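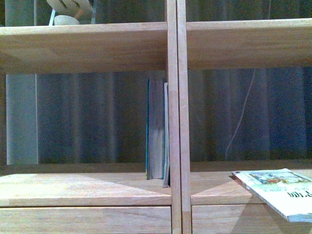
Unit 2 deals with task allocation when part of a manual job is moved to a machine and the rest stays with the existing staff. The case is reshelving at the Brudgate reading room, where an arm supplied by Grultow was introduced under a trial agreement dated August 13, 2021. Reshelving is usually written up in job descriptions as a single task. For analysis it has to be split into locating, clearing, grasping, placing and checking. Clearing is the step most often left out. A booklet lying over the front edge of a shelf, with two books standing upright against the partition in the next bay, is an ordinary state for a shelf in use, and a shelf plan shows none of it. A clerk straightens the booklet in passing and does not record having done so. In a job split between clerk and machine, that action needs an owner.

2.1 Visible and invisible work

Visible work is work that appears in a log, a schedule or a count. Before the trial, Brudgate logged items returned and items reshelved. Over the trial period the log shows 2,329 items reshelved, by both methods together. The log has no field for items straightened, turned face up, or moved one bay over after being left in the wrong place. When the log was used to estimate how much clerk time could be released, these actions were counted as zero.

The estimate was presented to staff before the first session. It assumed one attendant per arm and 30 minutes of preparation per shift. Preparation meant bringing every shelf in the working area to a known condition: loose items flat and back from the edge, upright items supported, drawers closed.

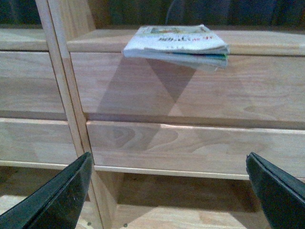
Kiều Thân objected to the word "preparation" at the first review meeting. In her view the word made the work sound like something done before the job, when it was the same job the clerks had always done, moved to the start of the shift and given to the lowest pay grade. She asked that it be entered in the log under its own heading. The change was made in November.

The objection illustrates a general point. When a task is split, the parts left to people are often graded separately from the whole, and the grading tends to follow how simple each part looks by itself. Clearing a shelf looks simple. Knowing which items may be moved and which were left out for a reader depends on acquaintance with the collection and its users.

2.2 Grasping and placing

The machine's share at Brudgate is grasping and placing. Two-finger grippers suit items with flat, parallel sides, and a closed book of moderate thickness held by its covers is a favorable case.

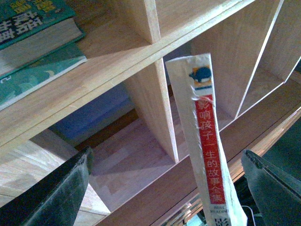
Less favorable cases are thin booklets, items with torn or lifting paper, and anything whose pages fan open when lifted. The trial rules sent these to the attendant. The consequence for the attendant's day is easy to predict: the easy items leave the workload and the awkward ones stay. Items handled per hour by the attendant fall, and effort per item rises. A supervisor comparing hourly counts from before and after will read this as a decline in performance unless the two groups of items are reported separately.

Corentin Carré kept such a split record for the Plulcombe branch, where the same rules were applied, and recommended that it be part of any later agreement. His form has one line per handed-over item and a column for the reason. Clerks there filled it in at the shelf. Forms completed at the end of the shift had many blank reasons and were dropped from his totals.

2.3 Pace and interruption

Lò, the scheduling software used with the arm, issues the attendant a request whenever a placement is skipped. Requests arrive at intervals set by the machine's progress along the shelves. Before the trial, a clerk could leave an awkward item on the cart and return to it. Under the scheduler, an open request holds the next placement in that bay.
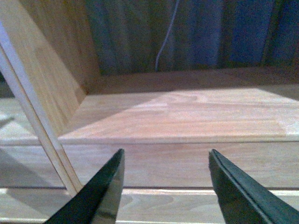
Who decides when an open request may be deferred?
The attendant, under the revised rules. The original rules left it to the shift supervisor, who was often in another part of the building. Deferred requests are collected in a list and cleared before the attendant goes off shift.

The transfer of this decision cost nothing in equipment and required a change of one setting in Lò. It was also the change most often mentioned by staff in the closing interviews. Compare with the line-stop authority discussed in Unit 1.

Terms for this unit: task allocation, residual task, handover rule, deferral, split record.

Reading before the next session: the Brudgate agreement, sections on duties and on logging; Carré's form with its notes for completion. Bring a written breakdown of one manual task from your own workplace, using the five steps given at the start of this unit, and mark which steps are currently logged.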